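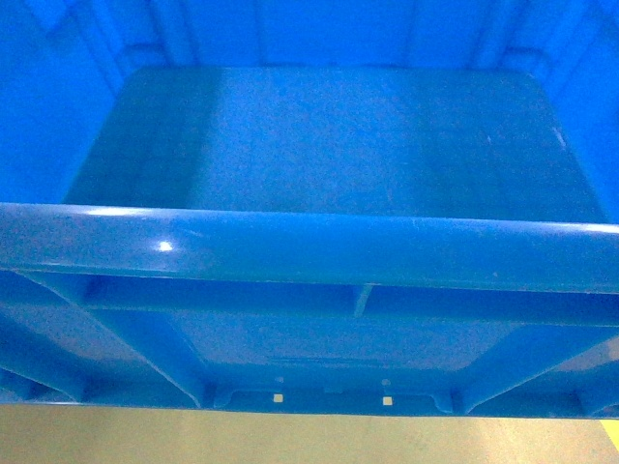 The blue bin, empty.

I have been meaning to write about the move for weeks now, and every time I sit down to do it I end up opening another box instead. So I'm doing it tonight with a cup of tea going cold beside me and the kitchen still half in newspaper.

We left the house on Stornetti Lane after 14 years. I know that isn't a record (my grandmother stayed in hers for most of her life and would have laughed at me) but it was the longest I've lived anywhere, and I had gotten used to it the way you get used to a pair of shoes. I knew which stair to skip at night. I knew that the bathroom window stuck in August and that you had to lift it a little on the left side, and I wrote that down on a card for the new people and then worried that it was a silly thing to leave somebody.

The new place is 158 miles away, outside a town called Girer, and it is a good deal smaller. That was the whole idea! We wanted less to clean and less to heat, and a yard I could mow without having to lie down afterward. What I hadn't thought through was that less house means less room for the things that were in the old house, and so January became the month of deciding.

Clothes were easy. Books were terrible. I had a rule that I would only keep what I'd read again, and then I kept breaking it for cookbooks, and after the cookbooks I broke it for a whole shelf of paperback mysteries I can't remember the endings of, so I suppose I really will read those again. The rest went to the little library in Grillier, where the woman at the desk was very kind and pretended not to see the third carload coming.

Then there were the photographs. My mother never threw out a print in her life, blurry ones included, and they all came to me in grocery sacks. I sat on the floor and sorted them over 5 evenings, and when I'd finished there were 1,022 I couldn't part with. I had told my sister I'd keep two albums. There's one of our dad asleep in a lawn chair with a dish towel over his face, and I laughed until I had to go and get a tissue, and I'm not sure which kind of crying it was by the end.

We've been here long enough now that I've stopped reaching for the light switch on the wrong side of the door. I found the good grocery store, and I found the bad one first. The neighbors across the road brought over a lemon cake, still in the pan, and I need to return that pan this week with something in it, because my mother raised me never to send a dish home empty. I'm thinking banana bread, if I can work out which box has the flour sifter.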